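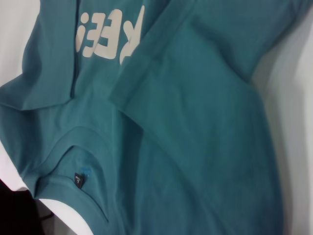
Writing the acceptance rules before the folding program

Most of the trouble I have had with garment handling has come from rules written after the motion was already working. By then the rule tends to describe whatever the machine happens to do. On the Vurnau cell we have tried the other order, and these are my notes on how far we have got. They cover short-sleeved cotton T-shirts only. Towels have their own sheet and it is in a worse state.

1. Start condition

A shirt may be presented in any state, including rumpled, with the collar in any direction and sleeves lying over the body. The first draft required the collar to face the operator. Bit-na Min struck that out on the grounds that a start condition nobody meets on the shop floor only makes the results look better. She was right, and the results got worse.

Print, labels and collar ribbing may be used to work out which way round the shirt lies. No single one of them may be required. Lettering in particular can be inverted or partly hidden by a fold, and a rule that depends on reading a whole word will fail on plenty of ordinary shirts.

2. Grip points

Both grippers hold the cloth at opposite ends before any lengthwise fold is adjusted. The rule says "opposite ends" and leaves out distances. Boyang Peng wanted a distance from the hem, and we argued about it for most of a Monday. The difficulty is that once a shirt has been folded into a strip, the hem may be underneath and cannot be measured from.

Cloth between the grip points should lie flat on the work surface. If it lifts, the move is logged as a carry and falls under section 4 of the sheet, which has a lower speed limit. A finger may press on the cloth or pinch it, but the log must say which. The Gromach controller records jaw position and nothing else, so for now that entry is made by hand. 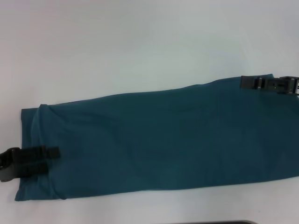 Teal shirt fabric held at opposite ends, flat between the grippers.

The surface is to be plain and clear of other items within reach of the cloth. We use white for everything except white shirts. Mohandas Varghese has asked for a second colour of board and I have no objection, provided that the lighting is checked again after each change.

3. Release and inspection

Inspection takes place with both grippers clear of the cloth and out of the wrist camera's view. This was the rule most often broken in the first batch of 56 trials. A finger left at the edge holds down the very bump the inspector is meant to find, and the fold passes when it should not. 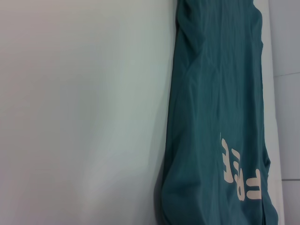 Page 2

At inspection we record these points separately:

Edges. Each long edge is judged by eye as straight, bowed or bunched. A bowed edge on one side and a straight one on the other is entered as two results. Averaging them hid a fault in the Uro build until January.

Position. Cloth resting against or over the rim of the board is a fail, whatever the quality of the fold. The next station picks from the open surface and has no approach from the rim side.

Surface. Shallow wrinkles are allowed. A crease that distorts the print is noted, and does not fail the shirt on its own. Jianhua Jiang disagrees with this and her objection is attached to the sheet.

Retries. Up to 2 are permitted, each logged as its own attempt with the start state recorded again. An attempt ends after 20 seconds without a change in grip.

Still open

The sheet does not define "lengthwise" for a shirt that is wider than it is long. Ysaline Picard has drafted some wording based on the collar seam, which conflicts with section 1 as it stands. The Hirano jaws are also due to be swapped for a narrower pair, and the press or pinch entry will need checking against them before the next batch.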